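Zesia Opens Second Tableware Store in Harier

HARIER – Homeware retailer Zesia will open its second store in August, in the former Jacobs furniture building. The shop will stock 100 lines of bowls, plates and table linen, including the full Liteo range.

The store will be open from 9 a.m. to 6 p.m. and will employ four full-time staff. Zesia has signed a six-year lease on the ground floor – the upper floor will be used for storage. Online orders can be collected from the rear entrance.

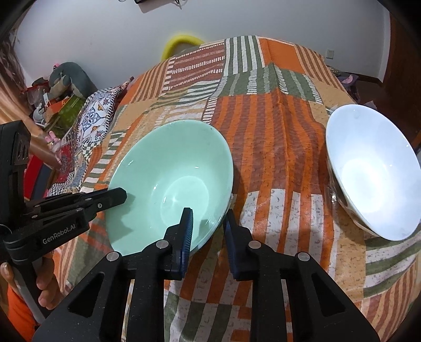

Ceramic bowls in mint green and white on a patchwork tablecloth.

Trade inquiries should be sent to the Zesia press office.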